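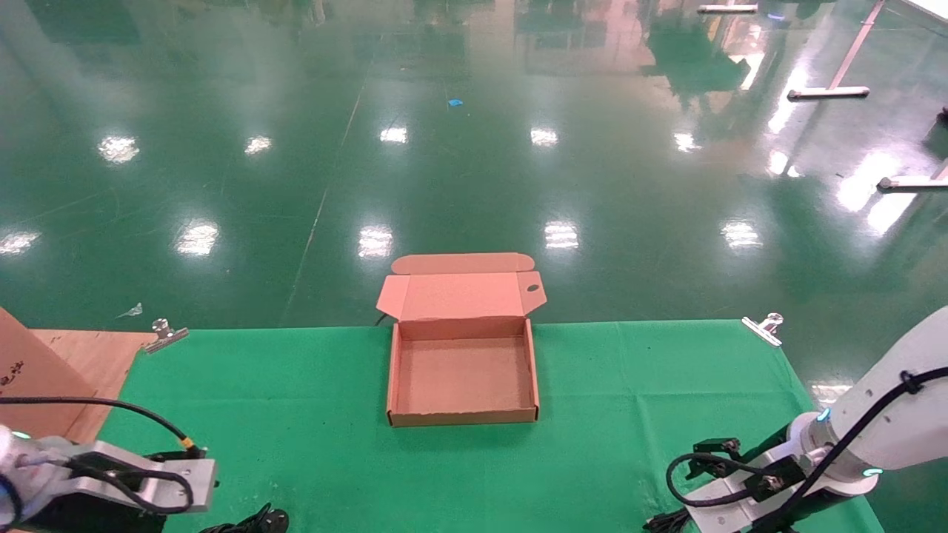
Ticket: Drudholm cell, carton closing
Status: Closed
Opened by: Deepika Marar
Assigned to: Qistina Manurung
Priority: Medium

Fault as reported
Left arm stops partway through the lid fold with a gripper force warning. Clears on reset, then comes back within a few cycles. Right arm runs through without complaint. Started in April after the fingers were changed on both sides. Cartons are the usual Grallon mailers with the tuck flap.

Deepika, 08:40
Restarted the controller and re-homed both arms. Ran 18 cartons, the warning came up on 2 of them. Both times the lid was about halfway over and the left fingers had hold of the side. The carton had moved towards the right arm by a finger's width. I have left the cell in manual.

Qistina, 09:25
Please don't raise the force limit to get round it. Someone did that on the Ivier cell and we ended up with crushed side walls. Can you check three things for me: finger opening on the left, whether the cloth moves when you push the carton by hand, and the slack in the left gripper cable with the arm at full reach.

Deepika, 10:10
Opening on the left reads 87 mm, same as the recipe. Cable has enough slack at full reach, no pulling at the connector. The cloth does move. If I push the carton from the left it creeps and leaves a ripple in front. Clamps at the back were both on but the left one turned easily by hand.

Qistina, 10:30
That would fit. The carton slides with the cloth, the left fingers meet the wall early and the force climbs. Take both clamps off, pull the cloth flat from the front and put them back on at the corners, angled out so they stay clear of the arm path. Then teach the carton position again. Use an empty carton with the lid right back, and jog in slowly on the left side first.

Deepika, 11:45
Cloth pulled tight and clamped. Position taught again, the left pick point was off by almost 3 mm. Saved as a new recipe, the old one is kept with "old" on the end. First few cartons at low speed were fine.

Qistina, 13:15
Good. Put it back to normal speed and let it run through the afternoon. The cycle counter should be zeroed before you start or the log is no use to us.

Deepika, 16:50
No warnings since restart. One carton was rejected for a torn dust flap – it came out of the pack like that. Force on the left now peaks well under the limit and looks much the same as the right.

Qistina, 17:05
Closing this. Clamp check added to the start-of-shift sheet, and the cloth is to be looked at again when the counter gets to 3000. I have asked Sastry for a price on a fixed stop for the carton, under a separate ticket. If the warning comes back before then, reopen this one and attach the force log.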